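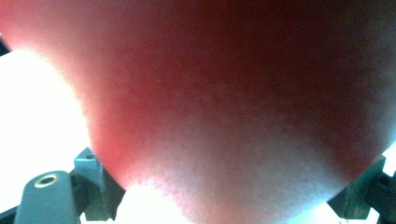
Fostov
Pour un objet rond et rouge de ce genre, je commencerais par la lumière avant de parler de rangement. Un fond blanc aussi fort fausse tout jugement sur la teinte. On ne peut pas trier par couleur dans ces conditions.

Trarkero
Pas d'accord sur l'ordre. Le sujet du fil, c'est le rangement des pièces rondes sur étagère : ça roule, ça marque, ça prend la poussière. La couleur vient après. J'ai 26 bacs chez moi, étiquetés par diamètre, et je n'ai jamais trié par teinte.

Vevidbridge
Diamètre d'accord, mais mesuré comment ? Au pied à coulisse, sur une surface souple, on enfonce et la valeur ne veut plus rien dire. Je passe un mètre ruban à l'endroit le plus large et je divise par pi. Exemple : circonférence 500 mm, donc 159 mm de diamètre. Le bac doit faire au moins 10 mm de plus.

Fostov
Le mètre ruban suppose que la pièce est ronde. Un objet mou posé trois mois au même endroit a un méplat. Il faut deux mesures à 90 degrés et garder la plus grande.

Trarkero
Pour du rangement domestique, c'est excessif. On pose la pièce dans le bac, elle entre ou elle n'entre pas.

Vevidbridge
Elle entre en forçant, et au printemps elle a pris la forme du bac. Déjà vu sur des balles en mousse.

Thaís Sampaio
Bonjour à tous. Je reviens sur la lumière, le point de Fostov a été écarté un peu vite. Les rouges sont les premiers à passer derrière une vitre. J'avais une étagère exposée au sud, sans rideau : de juin à septembre, les pièces du rang supérieur ont viré au rose côté fenêtre, celles du dessous n'ont pas bougé. Le diamètre n'y change rien. Il faut décider de l'emplacement du meuble avant d'acheter le moindre bac.

Trarkero
Pièces teintes dans la masse ou peintes en surface ?

Thaís Sampaio
Les deux. Les peintes ont tenu plus longtemps.

Fostov
C'est cohérent avec ce que j'ai constaté. Pour comparer deux rouges, je pose les objets sur un carton gris mat, fenêtre dans le dos, vers 10 h du matin, lampes éteintes. À contre-jour, le bord paraît toujours plus clair que le centre et on croit à une décoloration qui n'existe pas.

Vevidbridge
Le gris mat, oui. Le matin, ça dépend de l'orientation de la pièce. Au nord, l'heure compte très peu.

Fostov
Exact, j'aurais dû préciser : ma fenêtre est à l'est.

Trarkero
Admettons pour la lumière. Il reste le roulement. Une étagère plane sans rebord ne convient pas, même de niveau. J'ai vissé un tasseau de 5 mm en façade sur toute la longueur. Insuffisant pour les gros diamètres — ils passent par-dessus au premier choc.

Vevidbridge
Un tasseau n'a d'effet que par rapport au rayon. Avec 5 mm pour une balle de 40, c'est correct. Au-delà, je préfère un anneau de calage par pièce. Un tronçon de tube PVC poncé suffit, chant intérieur chanfreiné pour ne pas marquer la surface.

Thaís Sampaio
Attention au PVC souple, il colle aux mousses et à certains caoutchoucs. Le rigide ne m'a pas posé de problème. Sinon un anneau de feutre, à changer quand il se tasse.

Trarkero
Le feutre retient la poussière, et sur une surface un peu pelucheuse c'est pénible à nettoyer.

Thaís Sampaio
Brosse douce, à sec. Cinq minutes par étagère.

Trarkero
Cinq minutes avec 26 bacs, j'en doute. Je garde mes bacs fermés.

Fostov
Fermés, donc opaques ?

Trarkero
Translucides. Oui, je sais. Je vais déplacer le meuble contre le mur du fond, il y a 228 cm de libre entre la porte et le radiateur.

Vevidbridge
Laisse de la marge côté radiateur. La chaleur n'arrange pas les mousses non plus.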